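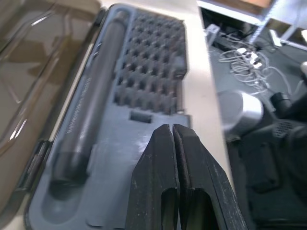
夹爪停在螺丝刀盒上方。盒盖朝左翻开,那块深色蛋格海绵是用来插批头的。

小工坊装机械臂的若干土办法

这一页写给在家里或者合租工坊里折腾机械臂的人。我和 Marichka Kravets 在 Dunton 的共享工坊里装这一台,从三月装到现在,家里人已经不再问什么时候能装完了。下面的条目按我们吃亏的先后排列,没有别的次序。

一、螺丝刀盒的位置要固定

夹爪要去盒子里取东西,盒子就得老老实实待在一个地方。我们试过双面胶,撕下来的时候带走了一小块桌面漆,工坊管理员 Eirlys Howells 为此给我看了很久的漆面。后来改用防滑垫,就是垫在抽屉里的那种网眼软垫,剪得比盒底小一圈,压在下面,推都推不动。再用铅笔沿盒子四个角在桌上描直角,人手碰歪了,照着线推回去就行。

翻盖的盒子,盖子要么完全打开,要么想办法拆掉。半开最麻烦,手臂从侧面过来,蹭一下就合上,夹爪夹住的是盖子边。透明或半透明的盖子还会反光,用相机认东西的话,盖子上那几条亮光很容易被当成零件。拿一块旧绒布搭在上面,程序立刻聪明了不少,我一行代码也没改。

二、从模制内衬里取螺丝刀

螺丝刀柄躺在凹槽里,槽边贴得很紧。人是用指甲抠出来的,夹爪没有指甲。能用的办法有两个:

凹槽一头如果有加宽的圆坑,就从那里下手,先往下压柄尾,另一头翘起来再夹。压的力气从最小往上加。

没有圆坑,就在槽底垫一条对折的美纹纸,把刀柄抬高一点点。丑,但好使。我那位追求整洁的搭档至今不肯承认这是她想出来的。

批头单独说。海绵小格里的批头适合人拿,给夹爪练手太难了,格子软,批头会歪。想让它练,先找块硬木头钻一排孔,孔口倒个角,批头插进去露出一大半。等它在木头上取得稳了,再去海绵那边丢脸。

三、指尖要擦,也要糙

夹爪的手指用久了会有划痕和白点,看着心疼,其实划痕不必管,粉尘要管。打磨件、纸箱屑、海绵渣都爱往指尖上粘,粘多了就打滑。湿布拧干擦一遍,等干透,再开机。不要用含油的清洁剂,我用过一次,那天下午所有东西都在往下掉,包括我的心情。

指尖太滑,可以贴一层薄橡胶。自行车补胎片剪下来就合适,便宜,一盒能用到你换爱好。贴完记得重新标定闭合位置,两指之间多了两层胶皮,它并不知道,会一直使劲。

四、线是头号敌人

白色的线最可恶,买的时候觉得干净,缠在一起以后哪根是哪根全凭信仰。我们的规矩:

每根线两头都贴标签,写同一个编号。只贴一头等于没贴。

插头暂时不用的,套上一小段吸管,剪开一条缝夹在线上,免得一堆插头互相勾着走。

手臂够得着的范围里不放线。判断够不够得着,断电以后用手把它扳到最远,绕一圈,碰到什么就搬走什么。别相信图纸,图纸上没有你的线。

会跟着关节动的那几根,留出余量再扎,扎带不要勒死。我第一次扎得像捆粽子,第 200 个来回的时候,腕部那根信号线断了。魔术贴比塑料扎带好,可以反悔。

五、先慢,再慢一点

新动作一律从满速的百分之 8 跑起。Marichka 嫌慢,说够她泡一杯茶。我说那就去泡。她端着茶回来,正好看见夹爪不慌不忙地朝盒子边沿压下去,有充足的时间按急停。茶洒了一点,盒子没事。

急停按钮放在不拿工具的那只手边上,不要放在手臂后面。听起来是废话,可我们 Grernance 那只控制盒的线短,头一个星期它就待在手臂后面,要按它得先绕过正在动的东西。后来加了延长线,按钮用螺丝拧在桌沿上。

另外,人要伸手进去调盒子,就先停机。哪怕只挪一点点。

六、桌面

桌子要沉。我们最早用折叠桌,手臂一甩,整张桌子跟着点头,夹爪每次都差一点。桌腿上压沙袋有些用,换成工坊角落里那张旧工作台才算解决。底座螺丝装好以后画一道记号线,横跨螺丝头和底板,每次开机前看一眼,线错开了就是松了。

浅色桌面配深色盒子,相机认得清楚。反过来也行。最怕桌子盒子一个颜色,再加一盏从窗外晃进来的太阳。下午四点以后我们拉窗帘。

七、记录

每次改参数都写在本子上,写改前、改后和为什么改。写电脑里也可以,前提是你找得到。我的文件名从“最终”一路排到“最终真的用这个”,后来还是买了本子,封面沾着胶,挂在桌边的钉子上。

跑长测试的时候,记次数,也记掉件的位置。我们跑 2000 次取放,掉件大半集中在同一个地方,查下来是那一侧的防滑垫卷了边。要是只看成功率,大概还在改程序。

八、收工

手臂收到停放姿势再断电。有的型号断电以后关节会松,夹爪直接砸下去,下面最好别是你的螺丝刀盒。Eirlys 要求桌上的东西归位,工具盒合上盖子,地上的螺丝捡起来。吸铁石绑根绳子拖一遍,比趴着找体面。

补充一条,有人写信问补胎片贴多厚。我们用的是店里最薄的那种,没有量过。厚的也试过,夹小螺丝时两个指尖像戴了棉手套,捏了三次都没捏起来,就撕了。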